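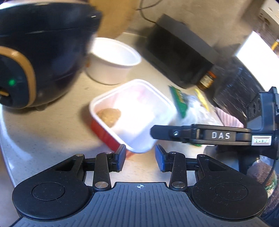 I've been batch cooking on my day off since January and I'm already sick of it, so I'm hoping somebody can tell me what I'm doing wrong. I moved to Briltcombe for a new job and the only lunch near the office is a sandwich place that charges way too much, so I decided I'd be one of those organized people with a week of lunches lined up. My whole system is one giant pot of something (chili, lentil soup, chicken and rice) divided up into food containers, same sort as the one in the photo, and then I eat that until it's gone. Day one is great. Day two is fine. By day four I'm standing in front of the office microwave feeling sorry for myself, and twice now I've gone and bought the overpriced sandwich anyway and thrown out the last portion at home, which makes me feel awful because I was raised not to waste food.

A few things that matter. My apartment is 411 square feet and the kitchen is basically a hallway. I have a normal fridge with a little freezer on top, and that freezer is mostly ice packs and a bag of peas I've been meaning to use. I don't want to cook every night, I get home after seven and I'm useless by then. I'm not vegetarian but I don't need meat every day. I can't do very spicy, my stomach gets mad at me.

What I really want to know is: do people who do this long term eat the same thing all week and just get used to it? Or is there some way to have variety without spending my entire day off washing pans? Also the rice goes hard as gravel by day three and I'd love to know if there's a fix for that. Thanks in advance!!

Nathalie Martens
Posted 4 March 2023

Riet Michiels

Freeze half of it. You'll like it again in two weeks.

Borislav Dumitrescu

Oh boy, I have been exactly where you are! I ate turkey chili for so long one winter that I still can't look at a kidney bean. I've been cooking ahead for nine years now (two kids, one of them picky, wife on nights) and the thing that saved me was to quit cooking finished meals. I cook parts. One pan of roasted vegetables, one pot of some kind of grain, one protein, and then two sauces that taste nothing like each other. Then I mix and match in the morning while the coffee's going.

So last week, for instance, I had roasted carrots and sweet potatoes, a pot of barley, and a bunch of chicken thighs. First day was barley and chicken with a peanut sauce. Next day I chopped the same chicken up cold with mayo and celery and put it in a wrap. Then sweet potato and barley with feta and a lot of lemon, no meat. Then the last of the chicken went in some boxed broth with the carrots and whatever greens were going limp, and that was soup. It sounds like a lot of work when I type it all out but none of it took longer than making toast, and I only washed a sheet pan, two pots and a blender.

On the sauces, don't skip them, they're really the whole trick. My regulars are:

peanut butter, soy sauce, lime, a spoon of brown sugar and hot water to thin it out
plain yogurt, grated cucumber, garlic, salt
a big bunch of parsley blended with olive oil and vinegar and a couple of capers

None of those are spicy so your stomach should be okay. The parsley one goes kind of army green after a couple of days but it still tastes good. Keep them in small jars and pour them on at work, or everything turns to mush by lunchtime.

About the rice. Cold rice goes hard in the fridge no matter what, that's just rice. Sprinkle a spoonful of water over it and cover it loosely before you microwave it and it'll come back pretty well. Also, please get it into the fridge soon after it's cooked, don't let the pot sit out all evening. My mother did that her whole life and swore it was fine, but cooked rice is one of the foods you want to be careful with. I switched to barley mostly because it stays chewy all week and I got tired of thinking about it.

One more thing, I would not plan five lunches. Plan four! Let yourself buy the sandwich on day five and enjoy it. I used to feel guilty about that too and then I added it all up and I was still way ahead.

Xiuying Fan

I do it a little differently from Borislav because I can't be trusted to assemble anything in the morning. I'm lucky if my shoes match. Mine is more like Riet's (very short!) advice, so let me fill that in some.

Every week I make one big pot of one thing. I eat two portions of it that week and freeze the rest, flat, in freezer bags, with the name and the date written on before I fill them (you can't write on a bag once it's full of soup, ask me how I know). After a month of that you've got four different meals in the freezer and you're pulling out something different every day. The first couple of weeks are boring because there's no stash yet, but stick with it. I had 17 bags in there at one point, and my freezer is also the little kind on top. Flat bags stand up like files once they're solid. You will have to deal with the peas though.

Things that freeze well for me: lentil soup, chili, any kind of curry, meatballs in sauce, bean stew, cooked rice (yes really, it comes out softer than it does from the fridge, freeze it the same day you cook it). Things that don't: anything with chunks of potato, which go grainy, and anything with a lot of cream, and pasta, which gives up completely. Cucumber, obviously no.

Move a bag to the fridge the night before, in a bowl in case it leaks. If you forget, hold the bag under the cold tap long enough that the block slides out, then put it in a pot or a microwave bowl and go slow.

I'd hold off on buying any gadgets. I spent $79 on a vacuum sealer from Putden and used it maybe three times before it went to live on top of the closet. It's loud and it's as long as my counter.

And to your first question, no, I never got used to eating the same thing all week. My coworker Han does it, plain chicken and broccoli every single day, and seems perfectly happy, so I guess some people just can. If you were one of them I think you'd know by now! Start with the lentil soup, and put a squeeze of lemon in when you reheat it, because frozen soup always tastes a little flat to me.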